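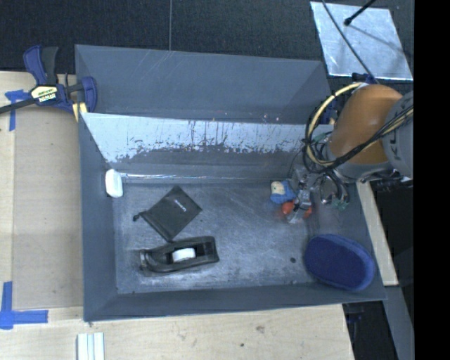
Gray bin holding a black drawstring pouch and a small white object.

Birketti Lost Property Register – README

Contents

The register is a plain-text table of items handed in at the public counters of the Gritville transit district. Each row is one item. The table is kept by the Boateng counter and is copied to the Rosavari counter at close of business. This file describes the columns, the categories and the known faults.

Release

Version 4, dated Nov 6, 2019. It replaces the June release, in which the columns FOUND_AT and HANDED_IN_AT were swapped for bus items. Any table built from the June release should be rebuilt. Rail items were not affected.

Format

The file is comma-separated, UTF-8, one header row. Text fields are quoted. Empty fields are left empty; the strings "none" and "n/a" are not used. The file is split into parts of 1,000 rows, and the last part may be shorter. Row order is order of entry at the counter, not order of finding.

Columns

ITEM_ID – text. Counter letter plus a running number. Never reused, even when a row is withdrawn.
CATEGORY – text. See below.
COLOR – text. Main color only, as judged by the clerk.
FOUND_AT – text. Stop or station code. Empty if the finder did not say.
HANDED_IN_AT – text. Counter code.
DATE_IN – date the item reached the counter.
DATE_OUT – date the item left the counter, for any reason.
OUTCOME – text. One of: claimed, donated, destroyed, passed to police, open.

Categories

Small bags, pouches and cases go under BAG-S, with or without contents. If a pouch is handed in with something inside it, the contents get their own row and the same date. Umbrellas have a separate category. Gloves are entered as one row per pair; a single glove is entered under CLOTHING-ODD. Keys are entered per ring. Phones, bank cards and identity papers are left out of the public file.

Retention

Items are held for 30 days from DATE_IN. After that, OUTCOME changes from open to one of the other values and DATE_OUT is filled in. Food and wet items are destroyed on the day of entry and carry the same date in both fields.

Known faults

COLOR is unreliable for dark items. Navy, black and dark brown were often entered as black at Boateng, and the two counters do not agree on gray and silver.

FOUND_AT uses the stop codes in force when the row was entered. Codes retired since then have not been mapped to new ones.

Duplicate rows occur when an item was moved between counters before the nightly copy. They have different ITEM_ID values and must be matched on CATEGORY, COLOR and DATE_IN.

Use

The file may be copied and reworked with credit to the Birketti register. It should not be used to estimate theft, which is recorded elsewhere. Corrections can be left in writing at either counter – quote the ITEM_ID.

This site uses cookies to remember your settings. By continuing to browse you accept our cookie policy. Accept | Manage settings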